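我们这边分拣工位上个礼拜出了件不大不小的事,拖到今天才有空坐下来写。本来只想发一条,写着写着发现话太多,还是拆成一串吧,大家泡杯茶慢慢看。做机械臂的朋友可能会觉得眼熟,不做这行的就当听个热闹。

先说人有没有事:没有。谁都没碰着,连擦破皮都没有。我把这句放在最前面,因为周五晚上群里传得有点走样,连我妈都打电话来问我手指头还在不在。在的,十根都在,正在打字。

背景简单交代一下。我们组在做杂物抓取,就是一个金属箱子里扔一堆形状乱七八糟的东西,让机械臂一件一件往外拿。项目内部叫 Skalby,名字是 Gorazd Dervishi 起的,他到现在也没解释过是什么意思,我们也叫习惯了。箱子用久了,内壁的漆磨得一块一块的,露着金属,Gorazd 说这叫有感情,我说这叫该换了,后来证明我们俩都没说到点子上。

出事那次跑的是过夜前的最后一轮。系统里记的是第 1512 次抓取,夹爪往下走,走到该停的高度没有停,继续往下压,一直压到箱底,然后力矩超限,控制器急停。整个过程特别短,我当时正低头拧保温杯的盖子,先听见"咚"的一声,抬头的时候手臂已经不动了。

说实话那一声挺闷的,不像撞东西,倒像楼上有人把一袋米放在地板上。Ljubica Stojanovska 坐在我对面,她的第一反应是把手从键盘上拿开,举起来,好像有人要检查她似的。后来我们笑了她好几天,可是回头想想,这个反应真是好习惯,出了状况先别碰任何东西。

我呢,反应就没那么漂亮了。我站起来就往工位走,走到围栏边上才想起来没有确认驱动是不是真的断了。急停灯亮着,可是灯亮和断电是两码事,这个道理我给新人讲过不知道多少回,轮到自己还是腿比脑子快。Abbas Nouri 在后面喊了我一声,我才停住。谢谢 Abbas,这杯咖啡我欠到现在,下周一定补上。

然后就是按流程来:锁定、挂牌、确认、再确认,派一个人看着示教器,另一个人进去看。夹爪的一根指尖弯了,弯得不厉害,拿直尺一靠就看得出来。箱底多了一道新印子,不过那个箱底本来就花得跟地图一样,我们找了好半天,才敢说哪一道是新的。

最头疼的是,日志里看起来一切正常。视觉给出的抓取点是有效的,置信度 83,高于门槛。规划没有报错。控制器老老实实执行了收到的指令。每个模块单独拿出来问,都是一脸无辜,跟幼儿园老师问谁打翻了牛奶差不多。

当晚我们吵了一架,不是真吵,是那种饿着肚子的技术讨论。Gorazd 觉得是标定漂了,Ljubica 觉得是深度图的问题,我坚持认为是夹爪的线缆被扯了一下导致信号丢包,因为我看那捆线不顺眼已经很久了。Abbas 什么也没说,去楼下买了包子。

给没见过这类工位的朋友看看我们这一摊。

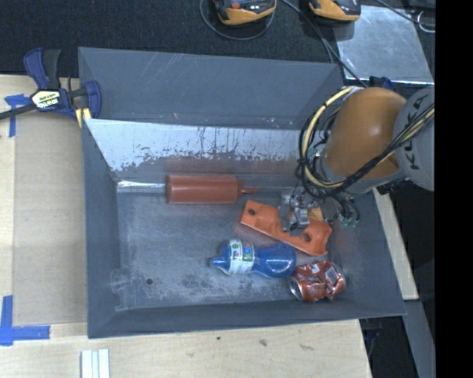
箱子里是瓶子、红色易拉罐和橙色支架,KUKA 的手臂从右边伸进来

接着说排查。第一天先查我的线缆假说,查得我心服口服地输了。我们让手臂空载来回走,我拿着手电筒盯着那捆线看它怎么弯、怎么绕,把接头一个一个拔下来又插回去,测通断,测干扰,什么毛病也没有。Gorazd 路过的时候拍了拍我的肩膀,那个力度里有很多内容。

第二天轮到 Gorazd 的标定。重新标了一遍,和旧的结果一比,差得很小,小到解释不了夹爪为什么能一头扎到箱底。于是我也拍了拍他的肩膀。做人要公平。

第三天是 Ljubica 的深度图。她把出事前后的深度数据一帧一帧翻出来看,看到下午眼睛都红了,终于找到不对劲的地方:箱子底部有一小片区域,深度值比真实的箱底还要低。也就是说,在相机眼里,那个地方是个坑,而且坑里好像还躺着一个东西。

坑当然是不存在的。那一轮测试里有透明件,也有半透明的瓶子,光打上去一部分穿过去,一部分在金属底上又弹一下,回来的深度就飘了。再加上箱壁上掉了漆的地方反光特别强,有颜色的东西放在旁边,墙上能映出一团影子来。单独一样都还好,凑在一起,算法就很认真地相信底下还有一层。

按理说,相机看错了也不该出事,后面应该还有一道保险:任何抓取点只要低于箱底平面,直接拒绝。这道保险我们是有的,六月就写好了,还做过评审,评审记录上有我的名字。

问题出在哪里呢?箱底平面的高度是写在配置文件里的一个数。后来工位挪过一次,箱子底下的垫板换成了薄的,整个箱子低了一点,Velimir Vidmar 就把配置里的高度改了。他改得没错,可是他多减了 9 毫米,因为他以为旧垫板的厚度没有算进去,其实早就算进去了。于是保险还在,只是保险线画到了箱底下面,夹爪爱怎么压就怎么压。

我要替 Velimir 说句话。他改之前在群里问过,问的是"旧垫板算没算",那天大家都在忙着搬东西,我回了一个"嗯"。就一个字。他理解成"嗯,没算",我的意思是"嗯,算了"。我翻聊天记录翻到这一条的时候,脸是烫的。所以事故报告里,原因那一栏我自己写的,写得很长,把那个"嗯"也写进去了。

还有一件事也在报告里:力矩保护的阈值偏高。当初为了能夹住重一点的零件,我们把它往上调过,调完以后零件夹住了,也就没有人再想起来往回调。要是阈值合适,夹爪碰到箱底的那一下就该停,指尖多半不会弯。好在急停最后还是起了作用,我对那个大红按钮和它背后的整条回路重新产生了敬意。

现在改了什么,给有需要的同行参考。箱底高度不再手写,每次开机让手臂用探针去碰 2 个点,量出来和配置对一下,对不上就不让跑。力矩阈值按零件分档,轻的用轻的那一档。碰到透明件,深度数据可疑的区域直接屏蔽,宁可少抓一件。配置文件谁改都要第二个人签字,而且签字的人必须写完整的句子,禁止回"嗯"。最后这条是 Ljubica 加的,她加的时候看了我一眼。

备用指尖是找 Dridisier 订的,那边的 Zorica Ristić 人特别好,听说我们停线,把别的单子往后挪了挪,先给我们发了货。她还在包裹里塞了张纸条,写着"请对它们温柔一点"。我把纸条贴在控制柜门上了。

有人私信问我,为什么不干脆换个新箱子,把反光的问题一次解决掉。想过的,哑光涂层的箱子也在看。不过我有点舍不得这么快换,现实里的箱子就是又旧又花的,客户那边只会比我们的更旧。我的打算是新旧两个都留着,新的用来出数据,旧的用来吓唬算法。Gorazd 表示支持,他果然还是觉得它有感情。

也有朋友问围栏边上那段我为什么要写出来,怪丢人的。是挺丢人的。可是每次看别人的事故分享,我记得最牢的恰恰是这种地方,参数过两天就忘了,人家迈出去的那一步我能记好几年。所以拜托各位,尤其是干了很多年、觉得自己闭着眼都能走到工位的各位:灯亮了先别动,确认断了再进去,旁边有人喊你就停下来。

今天把新流程从头到尾走了一遍,开机探针碰底的时候,轻轻的一声"嗒",和那天的"咚"完全不一样,好听多了。明天开始恢复过夜测试,Abbas 值第一班,我值第二班,咖啡我带。

评论里问探针那段怎么做的朋友,我看到了,等我把代码里骂人的注释删干净就发。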